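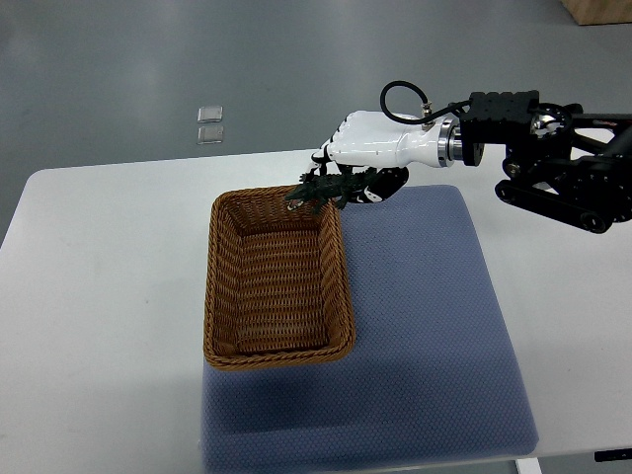
Talberg 开放日：在 Nakville 看了一整天的收纳

发布于 2020年5月25日 分类：出门走走 / 家里那点事

先交代一下，我是个收拾东西很不在行的人。家里的抽屉拉开一半就卡住，卡住的原因通常是一把打蛋器。所以当我在邮件里看到 Talberg 要办开放日，主题还是“东西放哪儿”，我当场就报名了，报完才去查 Nakville 到底在哪里（查完有点后悔，因为要换车）。

Talberg 是做家居收纳的，规模不大，样品间、仓库和编织工坊都挤在同一个院子里。我家门口那个放拖鞋的架子就是他们的，用了好多年，除了有一格被我妹妹坐塌过以外没什么毛病。我一直以为他们只做架子，去了才发现人家篮子、盒子、布袋、挂钩什么都弄，还有一整间屋子专门讲小孩的玩具怎么收。后面我会多写一点那间屋子，因为我在里面赖得最久。

路上

从车站出来要走一段坡路，坡不陡，但是太阳很大，我又傻乎乎穿了件厚外套。路边有一家面包店，门上写着营业，推门推不开，里面的人隔着玻璃朝我指旁边，原来是推旁边那扇。买了一个豆沙的，一个咸的，咸的那个里面有葱，热乎乎的，边走边吃，到门口的时候手上全是油，只好先问人家洗手间在哪里。这就是我对 Talberg 的第一印象：洗手间很干净，擦手纸放在一个带盖的木盒里，盖子上挖了个口，抽一张出来一张，不会像我家那样一扯扯出来一长串。我在那儿多抽了一张，就为了看看它是怎么折的。没看明白。

签到的桌子摆在走廊里，交了 4 块钱的茶水费，给了一张小地图和一个布袋。地图是手画的，画得很可爱，可惜方向是反的，我拿着它走进了仓库，又被人客客气气地请了出来。后来我发现好几个人都是这么走的，大家在仓库门口碰上，互相看一眼，都在笑。

仓库

既然都走错了，后来正式参观仓库的时候我就觉得特别亲切。一句话讲，就是很多很多纸箱，不过箱子上的标签值得看。他们贴标签的办法是贴在箱子的短边，而且贴两面，一面朝过道，一面朝墙。我问带队的姑娘朝墙那一面给谁看，她说箱子会转的呀，搬来搬去，总有一天朝墙的那面就朝外了。我回家以后把自己的储物箱也照这么贴了，结果标签纸用完了，只贴了一半，剩下那一半现在属于“猜猜看”区域。

他们的箱子分得也很有意思，不按东西的种类分，按拿的频率分。天天要拿的在腰那么高的地方，一年拿一回的在最上面。听起来谁都懂，可是你想想自己家最顺手的那个抽屉里放的是什么。我家最顺手的抽屉里是一堆旧电池、过期的优惠券，还有不知道开哪扇门的钥匙。我站在仓库里想到这个抽屉，脸都有点热。

仓库里不让碰东西，也不让拍，所以没有照片。地上画了黄线，有个小朋友全程踩着黄线走，走得特别认真，走到头还转身鞠了一躬。

编织工坊

第二站是编篮子的地方，这条产品线叫 Ondieki，名字念起来有点绕，我到现在也不确定重音在哪儿。屋子里有股潮潮的草味，我很喜欢那个味道，旁边一位阿姨说像她小时候家里的米缸，我觉得形容得很准。

编篮子的师傅坐在矮凳上，材料泡在水盆里，一根一根捞出来用。先做底，底编平了再把边上的料往上折，然后一圈一圈绕。看他手上的动作很慢，可是你一低头看手机，再抬头，篮子就高了一截。最后收边那一步我看得最仔细，几股料互相压着绞过去，绞成一条粗粗的辫子，整个口就结实了。师傅让我们每个人都捏一捏做好的边，说挑篮子先看边，边松的别要。我捏完很有感触，因为我家里那只装毛线的篮子边早就散了，每次拿毛线都要勾出来几根须须，毛线也毁，篮子也毁，我还一直怪毛线。

他还讲了一个我以前完全没想过的事，就是篮子的壁该直还是该斜。壁往里斜一点，底比口小，往里放东西的时候手不容易撞到边，大人小孩都一样，丢得准。壁是直的呢，能装得多，适合放毛巾、放报纸这种叠好的。所以装玩具的最好挑斜的，装床单的最好挑直的。我赶紧记在地图背面了，字写得像鸡爪，现在对着它打这段话还要眯着眼。

有体验环节，每人发一小把料，学编杯垫。我编出来的东西中间鼓起来一个包，杯子放上去会转圈，师傅看了半天，说这个可以当帽子。我很宝贝地带回家了，现在给一个仙人掌戴着。

编一个小号的篮子要多久？我问了，熟手也要大半个下午。这么一想，标价牌上的 50 块就完全讲得过去，我之前在网上看到的时候还嘀咕过贵。不过我还是没有当场买，理由后面讲，跟面包有关。

茶水

中间休息半个钟头，大家在院子里喝茶。茶是大麦茶，装在大壶里，自己倒。杯子用完放回一个铁架子上，架子上每个位置都画了圈，杯子往圈里一放，整整齐齐，一群陌生人喝完茶居然把杯子摆得跟阅兵似的！我特别留意了一下，真的没有一个人乱放。我怀疑人看到圈就会忍不住往里放东西，这个我打算在家里试试，先在鞋柜前面画两个脚印。

点心是 Forkex 供的，就是镇上那家做小饼干的店，方方的，上面撒芝麻，有点咸。我吃得有点多，加上早上那两个面包，下午逛的时候一直觉得自己走得比别人慢。那一罐饼干放在树荫底下，有只麻雀来回跳了好几趟，最后叼走了一块碎的，全场都给它让路。

喝茶的时候跟几个人聊了聊，基本上每个人来都有一个具体的苦恼。有人是厨房的锅盖没处放，有人是家里老人什么塑料袋都留着，有人是刚搬家，箱子到现在还没拆完，拿箱子当茶几用。还有一对夫妻，说他们吵架一半是因为剪刀，买了好几把剪刀，要用的时候一把都找不着。我说我也是我也是，我们几个一下子就亲近起来了，后半场一直走在一起。

玩具那间屋子

终于说到这里了。

这间屋子在院子最里面，灰色的地面，摆着白桌子，桌角是圆的（有孩子的人一看就懂，我外甥的额头就跟我家的方桌角认识很多年了）。桌上铺一块蓝灰色的大垫子，旁边一只长方形的编篮，还有一只深绿色的塑料小鳄鱼。我本来以为玩具区会是那种满墙格子、满地彩球的样子，进来一看这么素，第一反应是是不是还没布置好。

结果讲解的人一开口我就服了。她说收玩具最要紧的一件事，是让小孩一眼就知道“在外面”是哪里，“回家”是哪里。垫子是在外面，篮子是回家。颜色要差得开，一个冷冷的蓝灰，一个暖暖的棕，两三岁还不认字的小孩也分得清。她们拿这个给孩子讲的时候都不说“收玩具”，说“送鳄鱼回家”。我在心里默默把我对外甥喊过的那句“再不收我全扔了”划掉了。

垫子上有很细的小点纹，四个角是圆的。我顺手摸了一下，又摸了一下，后面排队的小孩等得不耐烦了，我才把手拿开。讲解的人说桌上游戏都爱用垫子，小东西放在光光的桌面上一碰就跑，有块垫子，玩的地方就有个边界，孩子也会自己把东西往垫子上归。我们家过年打牌也有这个问题，骰子永远在沙发底下。我准备给牌桌也弄一块，就要这种蓝灰的，耐看。
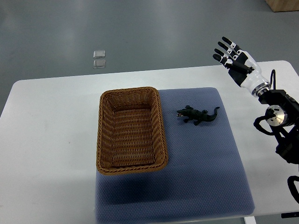
玩具屋的桌子：垫子、编篮，和张着嘴的小鳄鱼。

这只鳄鱼真的很可爱，我要专门为它写一段。背上一棱一棱疙疙瘩瘩的，两条前腿撇开趴着，嘴巴张着，里面是淡淡的粉白色，还有牙，尾巴在后面弯起来，一副刚睡醒在打哈欠的样子。我外甥有一阵子迷鳄鱼迷到什么程度呢，洗澡要带着，吃饭要给它留个位子，有一回去牙医那里，他自己死活不张嘴，举着鳄鱼说让它先看。所以我一见到这只就走不动了。旁边一个小女孩很严肃地跟我说它饿了。我说那它想吃什么，她想了很久，说吃晚饭。

为什么教收纳要用鳄鱼，我也问了（我那天问题特别多，讲解的人脾气真好）。她的意思是，用来练习的玩具要挑形状怪一点的。方积木谁都会放，往里一丢就完了。鳄鱼呢，嘴是一头，尾巴是一头，腿还往两边伸，你得想一下怎么拿才顺，是捏着背，还是抓着尾巴，放进去的时候头朝哪边。小孩在这个“想一下”里头就会慢下来，慢下来就不会摔摔打打。我觉得很有道理，而且大人也需要慢下来，我自己收东西就是靠扔的，扔准了算收好了，扔不准算明天的事。

接着她讲了篮子放的位置，这段我听得最认真。她说篮子要挨着玩的地方，近到伸手就能够着。很多家里把玩具箱放在墙角，甚至放在另一间屋，小孩玩完了要抱着一堆东西走过去，走到一半看见别的就忘了，大人跟在后面捡，捡着捡着就火了。篮子就搁在手边，玩完了，胳膊一伸就能放进去，这事就成了大半。

我当时就想到我姐家，玩具箱在阳台！阳台门还是推拉的，得用力。外甥每天收玩具跟搬家一样，难怪他宁可把东西塞到沙发垫下面。我姐坐下去，“咔”一声，那是一只恐龙。

还有就是篮子的长边该怎么摆。我从来没有想过一只篮子还有怎么摆的问题，不都是哪儿有空搁哪儿吗。她讲，长方形的篮子，竖着放，短边对着自己，长长的东西容易顺着进去，也不太占左右的地方，旁边还能留出来玩。横着放呢，口子宽，好几个小孩围着一起往里放比较合适。一个人玩就竖着，一群人玩就横着。我记在地图背面那行鸡爪字里是“竖一横多”，刚才打字的时候盯着看了好久，差点以为是我抄的一道菜。

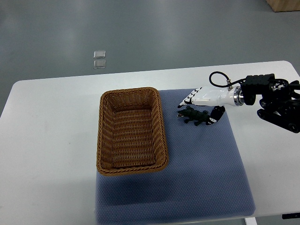

再说空篮子这件事，这个我觉得是当天最大的收获。她说开始玩之前，篮子最好是空的，也就是说先全部拿出来，挑今天要玩的，剩下的放别处。一只装得满满的篮子，小孩要翻到底才找得到想要的，翻的时候就全倒出来了，倒出来又没全玩，收的时候当然觉得冤枉，“这些我又没有玩！”（这句话我外甥说过，原话，语气也一样。）篮子空着，玩几样放几样，他心里有数，不觉得是在替别人干活。

有位爸爸马上举手问，那剩下的那些放哪儿？全场都笑了，大家就等着有人问这个。答案是轮着来，一箱收到高处，过一阵子换下来，孩子看到会像见了新的一样。她建议每轮 7 样玩具就够了，那位爸爸说我家光挖掘机就不止这些。她想了想，说那挖掘机算一样吧，停在一起。

我们这些大人后来也被叫去练了一回，一人发几样奇奇怪怪的东西，往自己面前的篮子里收，要求不能扔，得放。我分到一条木头蛇，一节一节会扭的那种，我把头放进去了，尾巴自己滑出来，我把尾巴放进去，头又出来了，来来回回，旁边那对剪刀夫妻笑得直不起腰。后来是一个小男孩教我的，先把它盘起来再放。我三十好几的人了，谢谢他。

讲解的人还说了一句，收的时候声音要轻，要是听见“咚”的一声就拿出来重放一遍，当成个游戏。那个小男孩立刻放了一个“咚”出来，然后特别高兴地重放，又“咚”，又重放。看来这个办法也有漏洞。

我在这间屋子里一直待到下一拨人进来。临走又看了一眼那张桌子，回家以后我把餐桌收空，铺了一块差不多颜色的旧毛巾，把面包篮拿过来摆上，想找个鳄鱼没找着，用了一根黄瓜。我先生路过看了一眼，问今晚吃这个吗。

厨房角

玩具屋出来左拐有一个小小的厨房样板，我匆匆看了看，因为肚子里全是饼干，看见锅就饱。记两样有用的：一个是锅盖竖着插，像插唱片，拿的时候不用搬开上面那一摞；另一个是调料瓶统一把名字写在盖子上，因为抽屉里从上往下看只看得见盖子。锅盖那位朋友（茶水时间认识的）站在那个架子前面拍了好多张，拍完长出一口气，我觉得她今天这一趟值了。

厨房角也有一只编篮，比玩具屋那只浅，说是放洋葱土豆的，透气。我问能不能放大蒜，说可以，但大蒜跟土豆分开。这个我一直都是混着放的，难怪土豆总比我还积极地发芽。

挂钩墙就略过了吧，钩子很多，讲得也细，可是我那个时候在墙边的凳子上坐了下来，坐下来以后就没怎么听进去。凳子倒是很舒服，坐面可以掀起来，里面能放东西，我掀开一看，放着别人的包，赶紧又盖上了。

小卖部和我为什么没买篮子

出口那里有个小卖部，开放日打折，Ondieki 的篮子减 10 块。我抱着一只在怀里走了好几圈，捏了边，看了底，壁也是斜的，样样都合格。然后一摸口袋，发现早上面包店找的零钱和我的交通卡放在一起，交通卡在，零钱不在，钱包呢，钱包在厚外套里，厚外套因为太热，挂在编织工坊的门后面了。等我跑回去拿了外套再跑回来，小号的卖完了，只剩很大的，大到可以给我外甥当船。

店里的人说 7月还有一场，到时候会补货，也会加一个缝布袋的体验。我留了邮箱。她还问我今天最喜欢哪里，我说鳄鱼，她在本子上写了下来，不知道归到哪一类里去。

最后我买了一卷标签纸，一包饼干。饼干在车上吃掉了一半。

一点零零碎碎的提醒

要去的话，鞋子穿好走一点的，院子里是石子路，推婴儿车会比较颠，我看见好几位家长最后都是把车抬着走的。

地图拿到手以后先转半圈再看。

编织工坊里水汽重，戴眼镜的会起雾，进去先站一会儿。材料要泡水，袖子卷起来，我没卷，袖口湿到了傍晚。

玩具那间屋子建议留到后半场，小孩玩过瘾了，人会少一点，可以多问几句。想问篮子尺寸的，先在家里量好桌子，我没量，被问到的时候用两只手比划了一下，对方很有礼貌地点了点头。

饼干拿两块就好，后面还要弯腰。

回来以后的进展

写到这里回来汇报一下。最顺手的那个抽屉我清了，电池送去回收，优惠券扔了，钥匙留着，还是不知道开哪扇门的。鞋柜前面的脚印用胶带贴了一对，我先生每次都站上去，站好了，然后把鞋脱在旁边。

我姐那边，我打电话过去讲了快一个钟头，她中间“嗯”了很多次，听得出来在炒菜。不过第二天她发消息来，说玩具箱从阳台挪进客厅了，就放在地毯边上，竖着放的。外甥头一天晚上自己收了，一边收一边给每一样东西说再见，说得特别长，收完已经过了睡觉时间。她问我这个怎么办，我说这个人家没讲，等下一场我去问问。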